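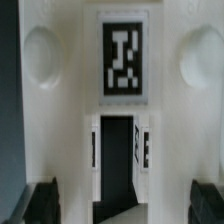 The Skakgate assembly fault was a recurring failure in a robotic furniture assembly cell built at the Jaramillo laboratory. The cell used a single robot arm with a parallel gripper to put together small white furniture models from parts carrying printed square markers. Under certain conditions the control software lost the position of a part, kept using the last position it had stored, and pressed the part against the rest of the model until the arm's force limit stopped it. The fault is named after Skakgate, the software module that handled marker tracking. It is also known by its entry in the laboratory's log, fault 911.

Background

The cell was set up to test whether one arm could complete an assembly with loose parts and no custom clamps for each model. The models were kept under the project name Plundska. Each part had markers on more than one face so that at least one would normally stay in view of a camera as the part was turned. A board with four printed markers lay flat on the table near the base of the arm and served as the fixed reference for the cameras. A long white rail along the front edge of the table gave the arm something to push parts against.

Tracking combined a fixed view of the table with a view from the gripper. The fixed view was used to find parts and plan the grasp. The gripper view was used for the last part of the approach, when the arm and the held part could block the fixed view.
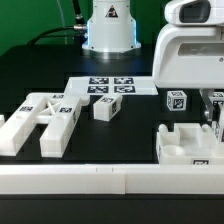

Parts were left on the table in different positions before each run, and the software chose the order in which to pick them up. Small parts were the hardest to track. When the fingers closed on a small cube they could cover the markers on two of its faces, and the marker that remained was often turned away from the fixed camera.

Description of the fault

Skakgate gave each marker reading a confidence value. When the value fell too low, the reading was supposed to be dropped and the arm was supposed to pause. In the version in use at the time, a dropped reading was replaced by the last good one, but the time of that reading was also updated. The motion planner checked only the time. It therefore treated an old position as a new one and went on with the insertion.

The result depended on how far the part had shifted in the grip. With a small shift, the part met the edge of its mating part and the arm stopped within the force limit. With a larger shift, the arm pushed the whole model toward the rail, and connections made earlier in the run could come apart. In one run in June, a peg was sheared off a top plate and the gripper fingers had to be realigned. There were no injuries. The cell was enclosed during automatic runs, and the force limit worked as intended each time.
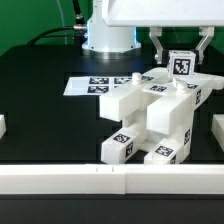
A small marked cube between the gripper fingers, above the top plate of a partly built model.

Investigation

The fault was first put down to slipping fingers. The finger pads were changed and the closing force was raised, but the stops continued. Montserrat Meléndez, who maintained the planner, compared the stored part positions with the camera recordings and found that the positions stayed exactly the same for up to 6 seconds while the part was plainly moving. Ezequiel Rosales then traced the matching time stamps to the replacement step in Skakgate.

The two also found that the order of assembly made the fault more likely. Runs that placed the small parts last brought the gripper down close to parts already standing on the table, which hid more markers from the fixed camera.

Correction

The replacement step was removed, so that a lost marker now produces a gap in the data and the planner holds the arm still. If no marker on the held part is found again, the arm backs away and turns the part toward the fixed camera before trying a second time. After 2 failed attempts, it stops and waits for an operator.

A separate monitoring program, Florkance, was added to compare the force at the wrist with the expected contact. It can stop a run before the arm reaches its own limit. An early version stopped too many normal insertions, mostly on tight pegs, and its threshold was later set separately for each type of joint.

The laboratory kept the old version of Skakgate for playback of recorded runs. It is blocked from sending motion commands.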